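La beca de la asociación de antiguos alumnos

09/05/2023

Me llamaron de la asociación de antiguos alumnos de Buseo para preguntarme si quería leer solicitudes de beca. Dije que sí antes de saber cuántas eran, un error que ya cometí en su día con la matrícula. Eran 103. Para dos becas.

El dinero sale de la cena anual, de la rifa y de un señor de Pinis que todos los años ingresa 200 euros sin firmar y sin querer que le demos las gracias. Este curso se juntaron 1464, que repartidos entre dos estudiantes dan para los libros y unos cuantos meses de autobús. No vamos a cambiar la universidad pública, pero yo a los diecinueve habría vendido a mi hermano por bastante menos.

Las cartas de motivación son un género literario en sí mismo. Casi todas empiezan con «desde pequeño». Desde pequeño me ha apasionado la fiscalidad, escribe uno, y yo lo imagino en la guardería pidiendo el desglose de la merienda. Otra chica contaba en cuatro líneas que trabaja por las noches en una panadería y que necesita un diccionario técnico de alemán. Ni una pasión en todo el folio. Le puse la nota más alta y me fui a cenar.

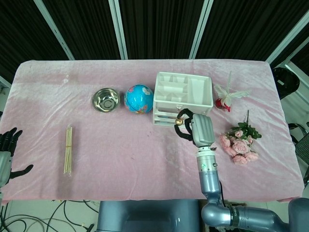

Luego tocó ponerse de acuerdo, claro. Hala Berrada, que leía conmigo, valora mucho el expediente. Yo valoro mucho que no me mientan, y así nos pasamos una tarde entera en la cafetería Ploris, con los papeles repartidos entre las tazas y un camarero que empezaba a mirarnos como si fuéramos a pedirle el aval. Ella cedió con la panadera. Yo cedí con el de la fiscalidad, que resultó tener unas notas indecentes.

La entrega es en el salón de actos, con discurso de Valentin Tănase, presidente de la asociación y hombre incapaz de saludar en menos de veinte minutos. Habrá un cheque de cartón de los grandes – el mismo del año pasado, con la cifra tapada por una pegatina – y foto para el boletín. La transferencia de verdad llega en agosto, si el banco quiere.

A mí me han pedido que lleve chaqueta. Tengo una, de cuando me gradué. Me la probé anoche y el botón de en medio ha presentado la dimisión, así que iré con ella abierta y me pondré detrás del cheque.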